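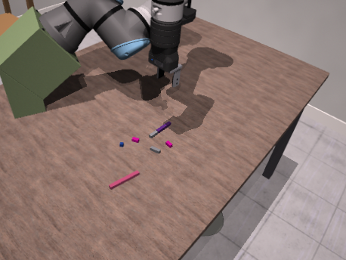
La mesa larga de Pasulero vuelve a ponerse en octubre

La asociación vecinal recupera las comidas compartidas del barrio, con cocina de cinco países y una sobremesa que promete alargarse

Redacción – 18 de febrero de 2018

Quienes vivieron las primeras comidas compartidas de Pasulero todavía hablan de ellas como se habla de los veranos de la infancia, con los detalles un poco agrandados y el olor de los guisos intacto. Por eso la noticia ha corrido tan deprisa por las escaleras y las tiendas del barrio: la mesa larga vuelve. Será en octubre, en el patio cubierto del antiguo mercado, y la asociación vecinal Dagdag, que la organiza, confía en sentar a comer hasta 200 personas.

El anuncio se hizo al final de una reunión que, como suele pasar por aquí, empezó hablando de las farolas y terminó hablando de lentejas. Valentyna Hnatiuk, presidenta de la asociación, había preparado unas palabras en un papel doblado y acabó guardándoselo en el bolsillo. «Llevábamos mucho tiempo echándolo de menos y ya no sabíamos qué decirle a la gente que nos paraba por la calle», contó después, todavía con el abrigo puesto y rodeada de vecinos que querían apuntarse esa misma noche. «Pues ya está, lo hacemos, y lo hacemos bien».

La costumbre nació hace años de una manera bastante modesta. Unas cuantas familias de la calle de las Moreras sacaron sillas a la acera un domingo de calor, alguien bajó una tortilla, alguien más una olla de arroz, y cuando quisieron darse cuenta estaban comiendo con gente a la que hasta entonces solo saludaban en el portal. Al año siguiente hubo manteles. Al otro hubo música, y discusiones muy serias sobre si el gazpacho lleva o no lleva pan, que según los veteranos siguen sin resolverse. Después llegaron las obras del mercado, el patio se cerró y la cita se fue quedando para más adelante, como tantas cosas buenas.

Ahora las obras han terminado y el patio tiene techo, lo que tranquiliza mucho a quienes recuerdan la edición en la que el chaparrón llegó justo con el postre. La comida empezará a las 2 de la tarde, hora que ha costado lo suyo acordar: los más mayores querían sentarse antes, y los que trabajan en los puestos de la mañana pedían un margen para recoger, lavarse las manos y llegar con un poco de calma.

El menú, que es de lo que de verdad quiere hablar todo el mundo, está todavía en los fogones. De momento se sabe que habrá cocina de cinco países y que cada casa podrá aportar un plato, siempre que avise con tiempo. Pornthip Chantharasri, que lleva media vida en el barrio y regenta una pequeña casa de comidas junto a la fuente, se encargará del curry verde y también de coordinar a los demás cocineros, tarea que ella misma considera bastante más picante que la primera. «El curry me sale solo. Que se pongan de acuerdo con los turnos del horno, ya veremos», comentaba entre risas mientras pelaba lemongrass – citronela, corrige ella cuando habla con las vecinas – en la barra de su local.

A su lado estará Kamol Yimyam, su sobrino, que preparará las ensaladas de papaya y que ya ha prometido hacer una versión sin guindilla para los niños y para los valientes arrepentidos. Padmavathi Marar llevará sus panes planos, que recordarán bien quienes los probaron en la última edición, porque se acabaron antes de que se enfriaran. Este año piensa hacerlos allí mismo, sobre dos planchas grandes, para que salgan calientes a la mesa y para que aprenda a estirarlos quien tenga ganas de mancharse de harina hasta los codos. Y de la parte de los guisos de cuchara se ocupará Ľubomír Procházka, panadero jubilado, que ha elegido una sopa de col con setas de las que piden paciencia y una cazuela bien grande.

Habrá también, cómo no, tortillas, empanadas, aceitunas aliñadas y los buñuelos de la calle de las Moreras, cuya receta guarda una sola familia con un celo admirable.

Del mobiliario se encarga Tavero, la carpintería de la esquina del mercado, que prestará los tableros y los caballetes y los montará la víspera. La idea es formar una única mesa que recorra el patio de punta a punta, sin cabecera ni sitios reservados, tal como se hacía antes. La imprenta Wurkier, por su parte, regalará los carteles y las tarjetas en las que cada cocinero escribirá el nombre de su plato y los ingredientes, algo que agradecerán las personas con alergias y también las curiosas, que en este barrio son mayoría.

El precio será de 7 euros por persona, con la bebida incluida, y los niños comerán gratis. Quien aporte un plato para compartir tampoco pagará. Con lo recaudado se cubrirán los gastos del día y, si sobra algo, se comprarán ollas grandes para la cocina común de la asociación, que ahora funciona con las que va prestando cada cual y que no siempre vuelven a su casa con la misma tapa.

Las inscripciones se abrirán después del verano en el local de Dagdag y en la propia casa de comidas de Pornthip Chantharasri. Bastará con dejar el nombre, un teléfono y decir si se viene con plato o con hambre. Para los cocineros hay 30 plazas, y convendrá no dormirse: en la reunión ya había quien anotaba en el margen del orden del día su candidatura para unas croquetas, una musaca y algo misterioso que su autora solo quiso definir como «lo de mi abuela».

Antes de la gran cita se celebrarán varias tardes de cocina abierta en las que los participantes podrán probar recetas, calcular cantidades y, de paso, conocerse. Hnatiuk insiste mucho en esas tardes, casi tanto como en la comida misma. Cuenta que en una de ellas, hace ya tiempo, aprendió a hacer albóndigas con una vecina que apenas hablaba español, mientras ella apenas lo hablaba tampoco, y que entre gestos, cucharadas de prueba y muchas carcajadas se entendieron de maravilla. «Hoy seguimos llamándonos cuando una de las dos hace albóndigas», dice. «Y eso que las suyas llevan comino y yo no lo soporto».

La sobremesa tendrá café de puchero, infusiones y un rincón tranquilo con cartas y dominó para quien prefiera alejarse un poco del bullicio. También actuará el coro del barrio, que ensaya desde hace semanas un repertorio de canciones traídas por los propios vecinos, algunas en idiomas que la mitad del coro ha tenido que aprender sílaba a sílaba. Quedan por cerrar los últimos detalles del sonido y de la limpieza posterior, para la que se agradecerán todas las manos, sobre todo las que sepan plegar manteles largos sin arrugarlos.

La asociación pide a quienes tengan fotografías de las primeras ediciones que las acerquen al local, donde se copiarán y se devolverán en el momento. Quieren colgarlas de una cuerda a lo largo del patio, con pinzas de la ropa, para que cada cual se busque entre plato y plato.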